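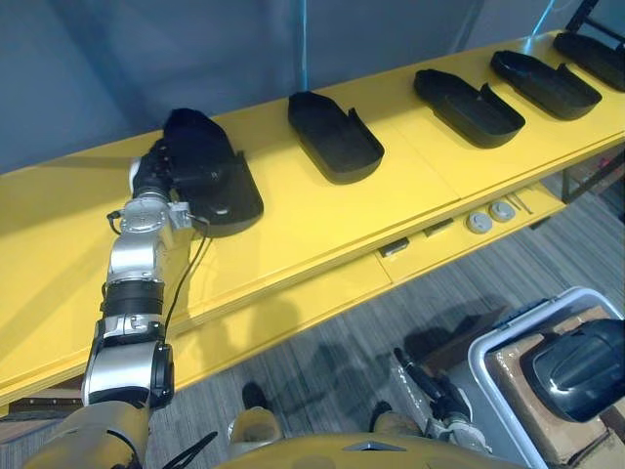 tessera_k wrote:
I don't agree that the hoard alone can date the end of the fort at Gallotow. A hoard tells you when somebody buried it. It does not tell you when the garrison went away, and it does not even tell you that the person was a soldier.

limes_walker wrote:
Thank you for the answer, but I think you read my first post a little too quickly. I did not say "alone." I said the hoard and the burned layer in the granary should be taken together. The hoard has 100 coins and the latest ones are in very good condition, with almost no wear. If they had been in use for one generation more, we should see it on the surface.

I have the Wysocka edition of the excavation report, the second printing, and on page 195 the excavators say that the granary was not rebuilt after the fire. For me this is the strong argument. A garrison without a granary must be supplied from somewhere else, and the nearest place which could do this was Stisia, 40 kilometers down the river.

oldhypocaust wrote:
40 km on a river is nothing. One long day with the current. They could live like that for years.

limes_walker wrote:
With the current, yes. But Stisia is downstream, so the grain must go up. I have walked that valley in May and the river is fast and rather shallow in the upper part. I would not want to pull a loaded boat there.

oldhypocaust wrote:
Fair, I had the map upside down in my head. Mules then.

tessera_k wrote:
The wear argument is weaker than people like to think. Late bronze was struck badly and it went in and out of use in large batches. You can have a bag of nearly fresh coins that sat in a strongbox for 30 years. Also has anyone checked the hoard against Nunura? Last time I looked, the entry had two of the coins under a different mint than the printed catalog.

limes_walker wrote:
I checked it yesterday evening. You are right about the mint, there are two coins where Nunura and the printed catalog disagree. On both of them the mint mark is damaged, so I would prefer to leave them out of the discussion completely. It does not change the closing date, as neither of them is among the latest.

About the strongbox I must think more. It is possible, but then we need to explain why the pot was buried outside the wall, in the ditch on the north side. Money of the unit would be kept in the headquarters building.

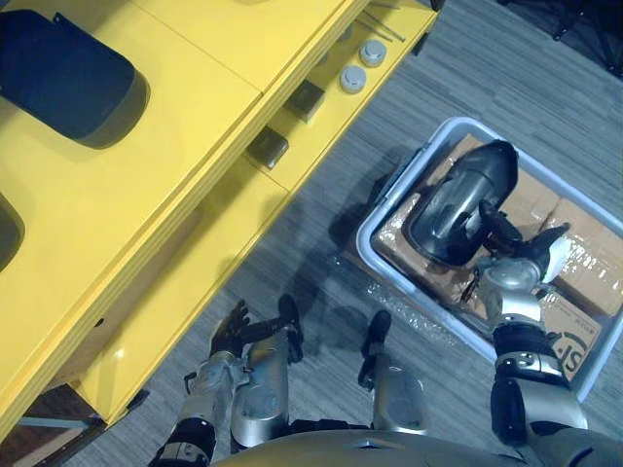 The ditch was also half full already when the pot went in. This is clear from the section drawing, where the pit cuts the upper fill. So the defenses were not cleaned anymore at this time, and a commander who still expected an attack would not permit such a ditch. I see here a place which was already becoming a village, maybe with a few old soldiers and their families inside the walls.

ferrata6 wrote:
Long time reader, first post in this section. Isn't that exactly tessera_k's point though? If it was becoming a village, then the "end" of the fort is not one date. The pay stops, some men leave, some stay because they have a field and a wife there. I don't see why the fire has to be the last chapter.

limes_walker wrote:
Yes, I think we are closer than it looks - the question is what we call the end. If we mean the end of an official unit, I still say the fire, or a short time after. If we mean the end of people living there, then it is surely later, and the handmade pottery in the barracks shows this. In my first post I should have written which one I mean.

tessera_k wrote:
I can live with that, except for "surely later." The handmade pottery comes from six contexts and four of them are disturbed by the medieval plow. I wouldn't hang a village on the other two.

oldhypocaust wrote:
There is the oven too. Set into the floor of the east gate, blocking half the passage. You don't do that in a working fort.

tessera_k wrote:
You might if the east gate was already walled up. Soldiers put ovens in stupid places all the time.

limes_walker wrote:
The gate was narrowed, but I am not certain it was closed. The text of the report says one thing and the plan at the back shows another. I will look at the plan again with a better light. Does somebody here have the first printing? I have heard that the fold-out plan was drawn in a larger scale there.

ferrata6 wrote:
My library has it, I think. I'll put in a request.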